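Picking up bags by the handle: the house rules we use at Triro

I've been meaning to write these up since September, when we started the bag tasks and everyone had their own way of doing things. We've got five rules now and they've saved me a lot of grief, so borrow whatever's useful!

First, set your speed before you set anything else. We cap the arm at 20 per cent for any new grasp and leave it there until the motion has been clean a few times over. Slow feels silly at first (I know, I know) but twisted paper handles wander when you bump them.

Second, close on the handle, pause, then lift. Put the pause in the program as its own step so it can't get skipped when you're rushing.
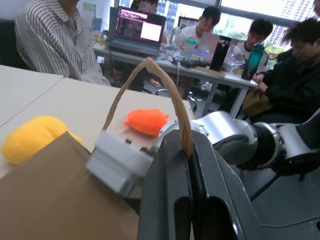 Third, keep the first lift small – 80 mm is plenty. If the bag swings, lower it and start again. Don't chase it with the arm, whatever colour your deadline is flashing.

Fourth, agree on who's got the stop button before the arm moves, and say it out loud. Desk neighbours count too, so give them a heads-up.

Fifth, write down every dropped bag, even the boring ones. Ours go in a shared Bustley sheet, one line each, with the speed and grip force next to it. Mine's up to row 66 and I still check it before changing a setting.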